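Clelano Bench-Top Table
Assembly and Set-Up Guide

4. Putting the table together and finding it a spot

By now you should have everything out of the carton and the wrapping folded away somewhere (do keep it, the flat box slides nicely under a bed). This is the fun part! The Clelano is a little table meant to stand on a bigger one, and once it is up you get a raised shelf for the things you reach for and a strip of free desk in front for whatever you are working on.

Allow 30 minutes for the first build. The second one goes much faster, and we know plenty of people who come back for a second one.

4.1 Before you start

Lay a blanket or a thick towel over your work surface. The matte black finish is tough in daily use but it will show a scratch from a stray screw.

Sort the screws into two piles. The 16 mm screws are for the legs and the 20 mm screws are for the cross rails. They look very alike, so hold one against the other if you are unsure.

CAUTION: A 20 mm screw in a leg hole can come through the top. If a screw feels stiff before it is nearly home, take it out and check its length.

4.2 Fitting the rails

1. Place the planks face down on the blanket, side by side, with the pre-drilled holes towards you.

2. Lay the cross rails over the planks. The stamped arrow goes to the back.

3. Start every screw by hand, then go round again with the key supplied. Leave them all a quarter turn loose for now.

4. Push the ends of the planks level with a ruler or the edge of a book.

5. Tighten the rails from the middle outwards.

Note: A hairline gap between planks is normal and gives the wood somewhere to go in damp weather. Please don't fill it.

4.3 Fitting the legs

1. Slot each leg into its bracket so that it leans outwards. A leg that stands dead straight is in the wrong bracket.

2. Put in the leg screws, finger-tight.

3. Turn the table over with both hands, holding it by the top and never by a leg.

4. Set it on a flat surface and press down gently on each corner in turn.

5. If it rocks, loosen the leg nearest the gap, let it settle, and tighten again. Do the other legs last.

CAUTION: Keep small children away until the legs are fully tight.

4.4 Choosing the position

Slide the table towards the back of your desk, long side facing you. How far back is up to you, but leave enough room in front for your forearms to rest. Pale desktops are a lovely match for the black, and you will see at a glance if the legs are square to the edge.

Lift the table when you move it. Dragging marks soft woods like oak and pine, and a set of felt pads (sold separately, pack of 2) is well worth having if you like to rearrange.

Cups and glasses are best kept on the desk itself, near a leg if you like, where you won't catch them with a sleeve. 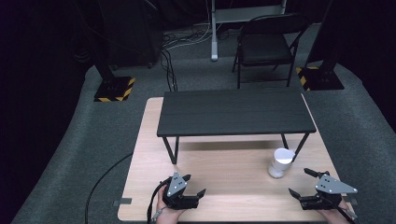 Koen Hoekstra wrote to us that he would go further and stand the cup underneath, well back, as he had swept two teas off his desk in May before he changed his ways. He also reckons felt pads should be fitted before the table is ever turned over. Both good tips, and the second has gone into our own workshop routine.

4.5 After the first week

Check the leg screws once more. Wood and metal settle against each other and you may find an eighth of a turn to take up.

Wipe the top with a barely damp cloth, along the planks. No polish, no wax.

Spare screws and keys: write to Clelano Parts, quoting the number on the label under the rear rail.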